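5.3 Ausfälle im Dauerlauf

Geplant waren 600 Episoden mit Stinolura auf dem Pastosar-Aufgabensatz, Abbruch nach Episode 394. Grund: Greifer hält fest, obwohl das Öffnen kommandiert und vom Treiber quittiert ist. Acht Fälle insgesamt, davon einer mit Kontakt zum Ofengehäuse. Aufbau in Abb. 4, Objekte wie in Abschnitt 4 (Spielzeugküche, weißer Tisch, Ofen rechts).
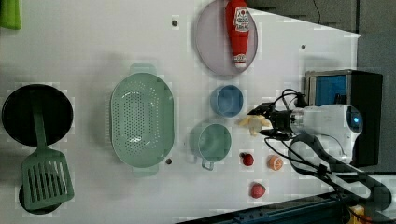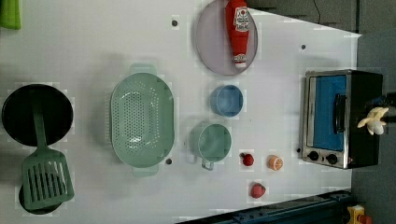 Abb. 4: Arbeitsfläche mit Spielzeugküche. Oben: Greifer mit Banane. Unten: Greifer auf dem Ofen.

Zum Ablauf der Fälle. In allen acht Episoden kommt der Öffnen-Befehl korrekt aus der Policy, steht so auch im Log. Der Grenex-Treiber quittiert innerhalb eines Zyklus. Die gemessene Fingerweite bleibt aber konstant, und zwar exakt konstant, auf die letzte Stelle. Ein echter Messwert rauscht. Das hätte uns früher auffallen müssen. Der Treiber liefert nach einem Aussetzer auf dem Bus den letzten gültigen Wert weiter, ohne Flag und mit neuem Zeitstempel. Für die Policy sieht das aus wie ein Greifer, der noch nicht fertig ist, also wartet sie kurz und fährt dann doch los, Objekt noch in den Fingern.

Timeout im Treiber: 80 ms. Erst danach wird überhaupt ein Fehler gesetzt. Die Aussetzer waren durchweg kürzer. Der Öffnen-Befehl ging im selben Fenster verloren und wurde nicht wiederholt, denn quittiert wird beim Einreihen in die Warteschlange und nicht beim Versand. Zwei Fehler also, einzeln beide harmlos. Zusammen nicht.

Der Fall mit Ofenkontakt (Episode 394): Rückzugsbewegung mit gehaltenem Objekt, Kollisionsmodell rechnet mit leeren Fingern. Der Freiraum zum Gehäuse reichte dafür nicht. Kraftüberwachung am Handgelenk hat ausgelöst, Arm stand, kein Schaden an der Kinematik. Personen waren nicht im Arbeitsraum. Trotzdem als sicherheitsrelevant eingestuft und Versuchsreihe gestoppt. Die Schwelle der Kraftüberwachung war für Kontakt mit der Tischplatte ausgelegt, für seitlichen Kontakt mit einem kippbaren Gerät ist sie zu hoch. Noch offen, s. unten.

Erste Vermutung war die Kabelführung. Leitung getauscht, Zugentlastung neu gesetzt, Aussetzer blieben. Zweite Vermutung Temperatur, dafür gibt es in den Logs keinerlei Anhaltpunkt. Den Zusammenhang mit der Buslast hat Leonilde Quintela gefunden: die Aussetzer liegen alle in Phasen, in denen die Kamerakalibrierung nachgeladen wird, und die läuft im Baptista-Stack mit gleicher Priorität wie die Greiferkommunikation. Priorität gesenkt, danach im Prüfstandslauf keine Aussetzer mehr. Ein Beweis ist das nicht, der Lauf war kurz und ohne Objekte.

Änderungen seit Mai: Treiber meldet das Alter des Messwerts mit. Quittung erst nach Versand. Öffnen wird wiederholt, bis die Fingerweite sich ändert, sonst Halt. Kollisionsmodell nimmt bei unklarem Greiferzustand immer das größte Objekt der Aufgabe an, das kostet Reichweite am Ofen, einige Ablageposen fallen dadurch ganz weg. Nicht geändert: die Kraftschwelle. Hierfür fehlen Messungen mit seitlichem Kontakt.

Folge für die Auswertung: die acht Episoden zählen in Tabelle 6 als Fehlschlag, auch wenn die Policy richtig entschieden hat. Herausrechnen wäre möglich gewesen, haben wir nicht gemacht. Die Vergleichsläufe wurden mit dem selben alten Treiber gefahren, die Aussetzer dort aber nicht systematisch gesucht. Werte in Tabelle 6 daher nur unter diesem Vorbehalt vergleichbar.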